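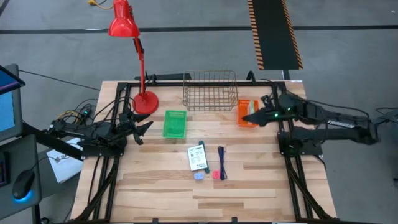
About Selton House

Selton House is a residential aged care home in Zesham with 100 private rooms. Mebrat Lemma opened it with 20 beds after years working as a nurse in regional hospitals, and she still manages the home today. We added the Hailu wing in February for residents living with dementia. It has its own kitchen, garden and lounge.

A registered nurse is on site day and night. Meals are cooked here, and residents can eat in the dining room or have a tray brought to them. The visiting GP comes weekly and the hairdresser every second week.

Short respite stays are available when we have a room free. Families are welcome at any hour. Please sign in at the front desk at 449 Cindero Road. Parking is behind the building.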